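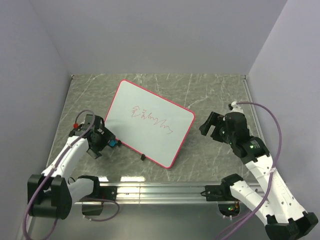 What is in the Hendotard word list, and what is it for?

It's a collection of 2,000 handwritten shopping lists, typed out word for word, along with a table that matches the odd spellings and abbreviations to ordinary ones. People use it to study how everyday handwriting gets shortened, and a few have used it to make spelling games for their kids, which makes us very happy.

Hendotard Lists – README

Welcome, and thank you for downloading this! If you only want to open the files and get going, skip down to "Getting started." If you have a little more time, please read the whole page, because most of the questions we get by email are answered in here somewhere, even if it takes us a while to get to them.

Where the lists came from

The collection began with a box of lists left behind in shopping carts at the Horkar grocery store. The people at the front counter had been dropping them in there for years, and when the store was getting ready to repaint they asked whether anybody wanted the box before it went out with the recycling. We did. We sorted it over one long winter, mostly at a kitchen table, and by May we had a stack of typed pages and a great fondness for the word "misc."

Later on we put a slot-top box by the exit, with a sign explaining the project and inviting people to drop in a list when they were done with it. A second box went up at the Amini laundromat across the street, which is why you'll find so many lists in the second half that mention dryer sheets and quarters.

Lists with a name, a phone number, an address or anything about a person's health were taken out before typing. Where a name showed up in passing (a cake for somebody, say) we typed [NAME] in its place and kept the rest. The paper originals aren't part of this release, and neither are scans of them. What you're getting is text.

What's in the folder

lists.csv – one row for each line of each list, in the order it was written
spellings.csv – the matching table, with 517 entries
notes.txt – our running notes, lightly cleaned up
LICENSE.txt – the terms, in plain words first and legal words second

The columns in lists.csv

list_id – a number that stays with a list across all versions. If a list is ever removed, its number is retired and won't be used again.
line – where the line falls on the page, starting at 1.
text – what the person wrote, as close as a keyboard can get to it. Capital letters and punctuation are kept.
struck – "y" if the line was crossed out, "n" if it wasn't, "p" if only part of it was.
source – "store" or "laundry."
surface – what the list was written on: notepaper, envelope, receipt, cardboard, sticky note or other. "Other" covers more ground than you'd think, and includes a paper plate.
tool – pencil, pen, marker or unknown.

The struck column deserves a word of caution. A crossed-out line might mean the item went into the cart, or it might mean the writer changed their mind at home before ever leaving the house. We had no way of telling, so please don't treat a "y" as a purchase. One early user made a very nice chart of what people "really bought," and we felt bad writing back about it.

How the typing was done

Every list was typed twice, by two different people who didn't look at each other's work, and then the two versions were compared. Where they agreed, that was that. Where they didn't, we sat down together with the paper and a good lamp and tried to settle it. If we couldn't settle a word, it was typed as [?], and if we were fairly sure but not certain, we put the best guess followed by a question mark in brackets, like this: parsnips[?].

Our rule was to type what was written and leave the fixing to the matching table. So "brocli" stays "brocli" in lists.csv, and you look in spellings.csv to find that it goes with "broccoli." The same goes for "tp," "oj," "pb" and "chix," all of which turn up often enough to have their own entries. A few short forms can mean more than one thing. "Ton" could be tonic or tonight, and "cr" is cream on some lists and crackers on others. Those have 2 in the "senses" column, with both readings given, and you'll want to look at the rest of the list before choosing.

Drawings were harder. Plenty of people sketch a little egg or a fish in the margin, and we type those as [DRAWING: egg] when the subject is clear and plain [DRAWING] when it isn't. Doodles, arrows and underlines are left out. We went back and forth on arrows for a long time, and notes.txt has the whole debate if you're the sort of person who enjoys that.

Getting started

Both tables are plain comma-separated text in UTF-8 and will open in any spreadsheet program. Please set the text column to "text" when you import, or your spreadsheet may decide that "1/2" is a date in January. If you use the Wultach reader, point it at the folder and it will join the two tables for you on the "text" and "as_written" columns. Without it, a simple lookup does the same job. Matching ignores capital letters.

Good things to do with it

We've heard from people looking at abbreviations, at the order in which folks write things down (produce first is very common, and milk has a way of being squeezed in at the end), and at how quantities are written by hand. A reading tutor uses short stretches of it with adults who are learning to read English, since real lists are brief and the words are useful ones. If you're testing a spell checker meant for quick notes, it should give you plenty to chew on.

Things it isn't good for

Both boxes stood on one street in one small town, and the only lists in here are ones that somebody dropped in a box or left in a cart. People who keep their list on a phone aren't in it at all. Please don't use it to say what a whole state or country eats. It also has no prices and no dates, and we can't add them, because we never had them. And nearly everything is in English – there is a handful of lists in Spanish and Polish, typed with care but checked by only one reader, so go gently with those.

Known problems

Blank lines that people left between groups of items were dropped in the early typing and kept later on. If spacing matters to you, use only the laundry lists.

The tool column is shaky for pencil versus gray pen.

Some lists were probably written by the same person. We did notice a certain looping "g" quite a few times, but we made no attempt to link lists by handwriting and would ask you not to try.

Changes in version 2

Added the surface and tool columns. Split "sauce" out of "misc" in the matching table. Fixed a sorting error that put line 10 ahead of line 2 on longer lists. Removed several duplicates that had gotten in when a page was photocopied and both copies ended up in the typing pile.

Using and sharing

You're free to use, copy and change the files for any purpose, as long as you mention Hendotard Lists and the version you used. If you think one of your own lists is in here and you'd like it taken out, write to us with a few lines of it and we'll remove it in the next version, no questions asked. Corrections are always welcome too. Please send the list_id, the line number and your reading of it, and be patient with us, as we tend to go through the mail on Saturday mornings.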